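3.2 Collecting demonstrations by hand

We compared two ways of showing the robot a task. In the first, an operator drove the arm remotely from a desk in the next room, using a pair of hand controllers and two video feeds. In the second, the operator carried a hand-held gripper to the work and did the task directly, with no robot present. Both methods recorded the opening of the fingers, the position of the gripper over time, and the view from a wide-angle camera mounted behind the fingers. The fingers on the hand-held tool have the same shape as those on the arm, and the policy was trained on the wrist view alone.

The tasks came from Bisgaard, a small costume and clothing workshop in Ladurbridge that let us work there through December. We chose handling jobs that staff repeat many times in a morning: moving a tool from one surface to another, bringing it close to a garment without touching the cloth, and setting it down in a given direction. None of them needs much force. All of them need the operator to judge distance near dark fabric, where depth is hard to read from video.

Three operators recorded the demonstrations. Hanne Mogensen and Amna Khattak had used the remote setup before. Lærke Gunnlaugsson works in the shop and had used neither. Each operator was given 13 minutes of practice per method and then recorded in a fixed order, remote first. We did not balance the order between operators, and the numbers for the hand-held tool may gain a little from that.

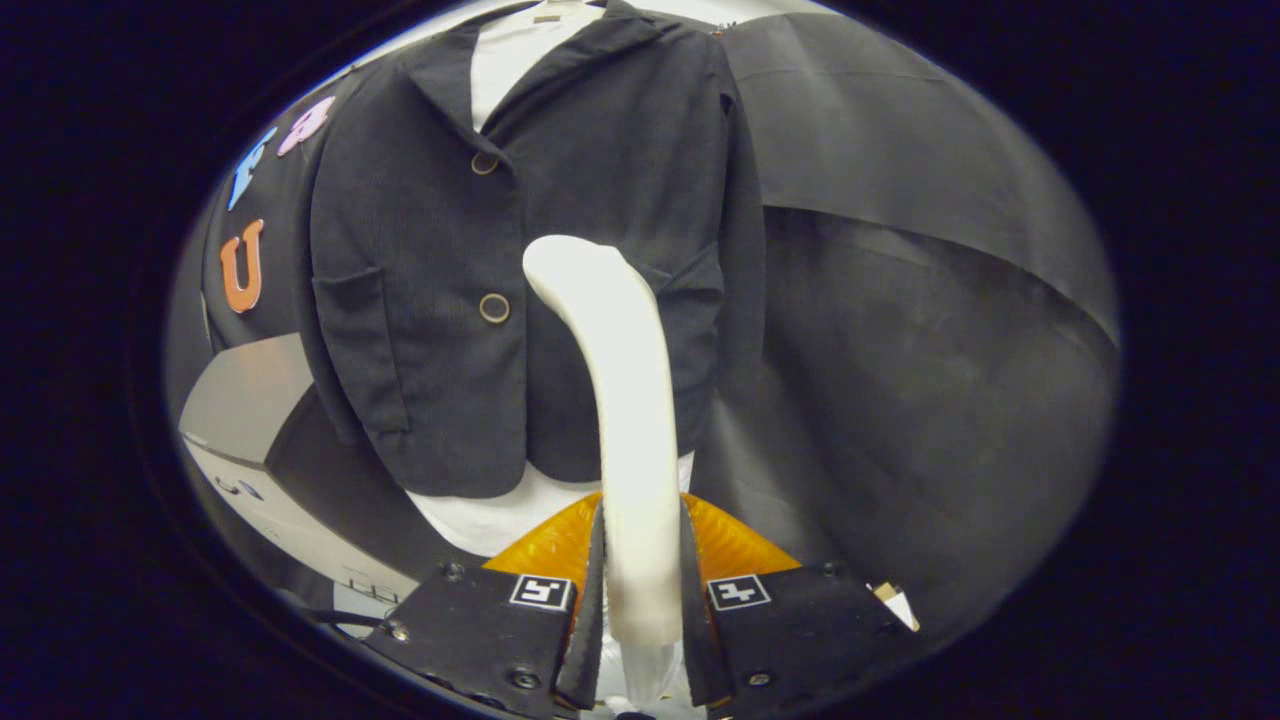
Figure 4. Hand-held gripper closed on a white curved object in front of a black corduroy jacket. The square markers on the two fingers are used to recover the opening width.

Does the operator need to know how the robot moves in order to give a useful demonstration with the hand-held tool?

Only a little: the operator has to keep within the arm's reach and speed, and a short practice session was enough to teach both.

Most rejected recordings came from speed. People move a light tool faster than the arm can follow, above all in the free motion between picking up and placing. We handled this in two steps. The recording software, Tekar, gave a low tone whenever the tool passed the speed limit, and any demonstration that stayed above the limit for more than 2 seconds was dropped. The remaining fast stretches were slowed in time without changing the path. After this, 87 percent of the hand-held demonstrations could be replayed on the arm with no other change.

Reach was a smaller problem. We marked a line on the floor at the distance where the arm would be mounted and asked operators to keep the tool in front of it. Gunnlaugsson often turned her wrist past the joint limit when setting an object down, a habit she put down to years of hanging clothes from the left side of the rail. We kept these recordings out of the training set but held on to them for the test in Section 5.

The remote method had the opposite fault. Operators moved slowly and stopped often, usually just before closing the fingers. The pauses carried over into the trained policy, which would hover above an object and sometimes never close. Cutting out still periods longer than a second helped with the hovering but made the final approach jerky. Khattak, the most practiced of the three, paused least, and a policy trained only on her remote data hovered less than one trained on everyone's.

Tracking was the weak point of the hand-held tool. Its position is worked out from the camera image together with the motion sensor, and large areas of plain dark cloth leave little for the tracker to hold on to. We lost 26 recordings this way in the first week. Brynhildur Ketilsson suggested leaving the shelves and signs around the garments as they were — we had been clearing them away to keep the view simple — and losses fell once we did so. We made no further changes to the room after that point.

Finger width was read from the two printed markers. When one was hidden, usually by a sleeve or a fold of cloth, width was estimated from the other by assuming that the fingers move evenly. If both were hidden, the last value was held for up to ten images and the recording was then flagged for a manual check. Unnur Vigfúsdóttir checked all flagged recordings by eye and noted the moment of first contact. Her notes were also used to line up the two data sets before training, as described in the next section.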